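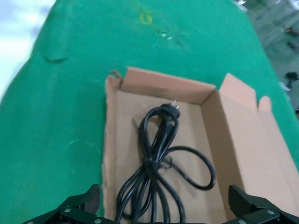
Power Cord Inventory and Repacking: Photo Gallery

Detachable power cords are among the most frequently borrowed items held by the Batbridge Equipment Store. They are also the items most often returned separately from the equipment they belong to. The current inventory lists 1,274 cords across the Hamgate and Trostmont buildings, and the store has begun repacking them so that each cord can be issued individually on request.

The photographs in this gallery show the cords and the boxes at the sorting table. Departments holding cords of their own may wish to follow the same method before sending them in.

One cord, one box
A black cord with a molded two-prong plug, coiled in a loose figure-of-eight on the bottom of an open cardboard box. Cords are laid in by hand without ties. Tight winding near the plug should be avoided, and the prongs should remain where they can be checked at issue.

Bulk and single boxes
Returned cords reach the store in bulk boxes, where plugs and cord quickly become tangled. Staff are asked to free the plug first and follow the cord back from there. Pulling on a loop in the middle of the pile generally draws the remaining cords tighter.
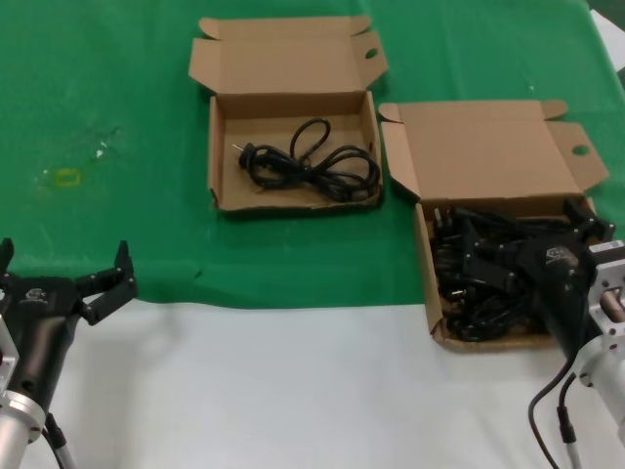 Two open boxes at the sorting table, one with a single coiled cord and one heavily filled with black cables and plugs.

Cords to be inspected are taken from the bulk box one at a time. Any cord with a bent prong, a split in the outer covering or a loose plug is set aside and entered on the withdrawal sheet. It is not returned to the bulk box under any circumstances.

The boxes
The boxes are plain corrugated cardboard and are kept in use for as long as they hold their shape. A frayed corner is acceptable for a box that stays on the table. Boxes going out on loan should close fully, and the corner flaps should be tucked in before the lid is lowered.

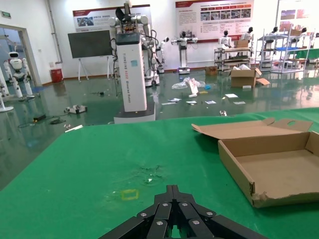

Text: Elikem Annan, Equipment Services, Batbridge
16 July 2021

The table has a green covering, with a small yellow rectangle marked on it. The open box at the right of the table has a handle hole cut in its lid, and its front corner is torn. Beyond the table is the glossy dark green floor of the room.

Boxes with wear of this kind are retained for sorting. Replacement boxes are supplied by Kostiuk in packs of 24 and are requested through the store in the usual way. Departments should not substitute deeper boxes, as these do not fit the shelving at Hamgate.

Ready for the next cord
An empty box is placed on the green cloth with its lid folded back, beside the box of tangled cables. The bottom should be bare before a cord is put in. Old labels, paper slips and loose ties are removed at this point.

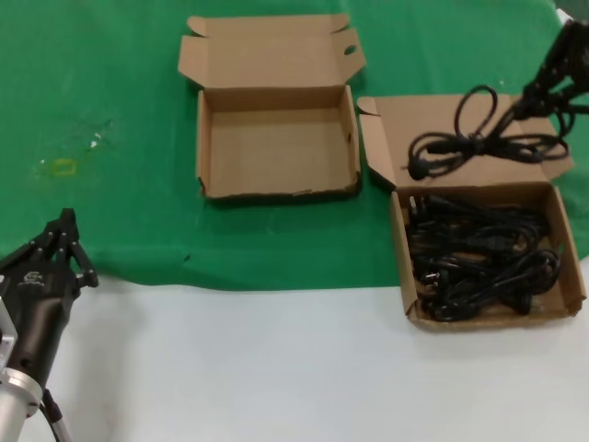

Once a cord has been coiled and placed, the lid is closed and a label is fixed to the short side of the box. The label gives the cord length, the plug type and the inventory number, in that order. Handwritten labels are accepted if they are legible and in black ink.

To date, 808 cords have been entered under the new numbering. The shelving at Trostmont can take more than 2,000 single boxes, and cords from Hamgate will be transferred there in November.

Departments with cords to return should send them to the store in an open box, with a note of the room they came from. Cords fixed permanently to equipment are outside this inventory and should be left in place.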